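Visit Report: Bellstead Open Day on Ownership and Finance

Spring program, April

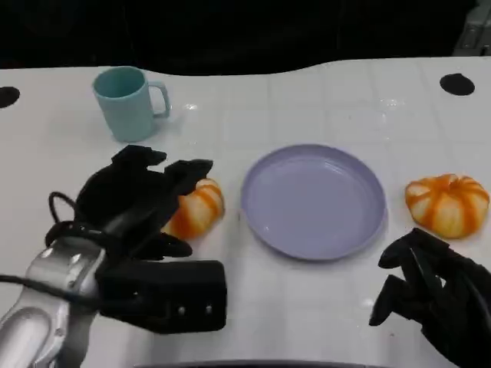
Background to the visit

Bellstead is a converted warehouse shared by several small manufacturers and a lending cooperative. Once a year it opens to visitors for a day of floor tours and talks on how firms are owned, how they borrow, and what public money should and should not do for them. I attended as an outside reader for a regional policy newsletter. These notes cover the morning tour, four of the five talks, and the closing panel. I missed the fifth talk, on municipal bond ratings, as it ran at the same time as the second tour group.

Registration opened at 8:30 a.m. and the first tour left at 9:15. The organizers had capped the tour at 30 people per group. Ours was full.

Tour: Ereteck

Ereteck makes housings and brackets for water meters. It moved to employee ownership after the founder retired, and most visitors had come to hear about that. Kekeli Lamptey, who manages operations, led the group through the molding area and the packing line and then took questions next to the dispatch desk.

The structure is a trust that holds 100 percent of the shares. Employees do not buy in and cannot sell. They receive an annual distribution set by a formula with two inputs, base pay and length of service. Base pay has the larger weight. Lamptey put the formula on a whiteboard, and several visitors copied it down. A member of our group asked why pay counted at all, given that the stated goal was a flatter distribution. The answer was that an equal split had been voted on and lost, mainly among the tool setters, and that the present weights are due for review.

The purchase was financed by the seller. The founder is being repaid out of profits on a fixed schedule with a floor and a ceiling. In a poor year the firm pays the floor and the balance moves to the end of the term. Lamptey described this as the single most important clause in the agreement. The firm used it once, during a resin shortage, and did not have to renegotiate anything.

Two weak points came up. The first is capital spending. The firm cannot sell shares, so every new machine is paid for from retained profit or debt, and retained profit is already committed to the founder. One of the molding machines is well past its planned life. The second is the trustee board. Three of the five trustees are employees, and turnout for the last trustee election was low enough that the result was delayed.

Talk 1: Public purchasing as industrial policy

Benedicta Acheampong opened the talks at 10:45 a.m. Her subject was purchasing by cities and school districts, and her argument was narrower than the title. She holds that contract size decides who can bid long before price does. Her group coded 3,238 purchase notices by lot size, bonding requirement, and number of bids received. Of those, 923 drew a single bid.

Single-bid notices were concentrated among bundled contracts, where goods, installation, and maintenance were bought together. Splitting the bundle raised the number of bidders in the cases she was able to compare. She was careful on the effect on final cost. Splitting contracts adds staff time on the buyer's side, and few of the districts in her set record staff time by contract. Her estimate of net savings was therefore withheld, and she said so on the slide.

Questions were mostly about bonding. A contractor in the second row said that his surety would not write a bond for a first public job of any size. Acheampong agreed that lot size alone would not help him and pointed to two districts that waive the bond below a set threshold. She did not have default data for those districts.

Talk 2: Lending without collateral

Nkrumah Issahaku works on credit assessment at Birkel, the cooperative lender on the second floor. Birkel lends up to 18 months of working capital against confirmed purchase orders. The borrower signs over the receivable, the buyer pays into a controlled account, and Birkel releases the remainder after taking its share.

The talk was largely procedural. Issahaku went through one anonymized file from application to closing. The slowest step was buyer confirmation. Large buyers route the confirmation letter through legal departments with no deadline for answering, and a loan intended to cover materials may arrive after the materials are needed. Birkel now keeps a list of buyers whose confirmations have been prompt and prices those loans lower.

I would have liked to see loss rates. None were shown, and when asked, Issahaku said they are reported to members at the annual meeting and would not be given out before then. Without them it is hard to judge whether the model stands on its own or depends on the grant that paid for its first loan fund.

Lunch

Lunch was served from noon in the ground-floor hall. Sandwiches ran short for the last tour group. The poster boards were placed along the corridor to the restrooms, which made them difficult to read during the busiest half hour. The one on land trusts had the clearest data and deserved a better position.

Talk 3: What a price leaves out

Séverine Tanguy spoke at 1:15 p.m. on accounting for environmental damage at the level of the single firm. She compared three methods: a tax applied outside the firm, an internal shadow price used only in investment decisions, and a full second set of accounts. She favors the shadow price for firms below a few hundred employees. Her grounds were practical. A second set of accounts needs at least one trained person, and in the small firms she has advised that person tends to leave within two years, after which the accounts stop.

Her case was Aryee, a cold storage operator that uses a shadow price when comparing refrigeration equipment. The price changed the ranking of bids in one purchase and left it unchanged in the others. Tanguy presented this as an ordinary result. A shadow price only matters where two options are already close. The company reviews the figure each year, and the review is signed off by the same manager who approves equipment purchases. I asked whether that was a conflict. She said it was, and that she had recommended separating the two roles.

Talk 4: The case for slower capital

Nkrumah Sowah closed the program of talks with a proposal for voting rights that grow with the length of time a share is held. The idea has been tried in several legal systems and he reviewed the known problems, chiefly that founders and families gain control they did not pay for. His remedy is a cap on the multiplier and an expiration when the share passes to an heir.

This was the most abstract of the talks and the one with the least evidence behind it. The slides on tax treatment were dense and went by quickly. A written version is promised for the Bellstead website, and I would read that before forming a view.

Panel

The panel started at 3:30 p.m. with Acheampong, Tanguy, Sowah, and Lamptey. The moderator asked each to name one rule they would change first. Acheampong chose publication of bid counts. Tanguy chose a standard format for shadow prices, so that outsiders could compare them. Sowah repeated his proposal. Lamptey asked for a public guarantee on equipment loans to trust-owned firms, and this took up most of the remaining time.

The disagreement was useful. Sowah objected that a guarantee moves risk to taxpayers while the gains stay with current employees. Lamptey replied that conventional owners already receive comparable support through depreciation rules. Acheampong suggested tying the guarantee to a fee paid out of distributions, with the fee rising if distributions rise. Lamptey did not reject this but said it would have to go to a vote.

Practical notes for next year's visitors

Parking is limited to the gravel lot on the north side. The freight entrance is closed to visitors.

Closed-toe shoes are required for the floor tour, and two people in our group were turned back at the door.

Slides are handed out on request at the registration desk. The Birkel file walk-through is not included in the set.

The first tour group gets the longest question period with Ereteck staff. Later groups are held to a fixed schedule by the start of the talks.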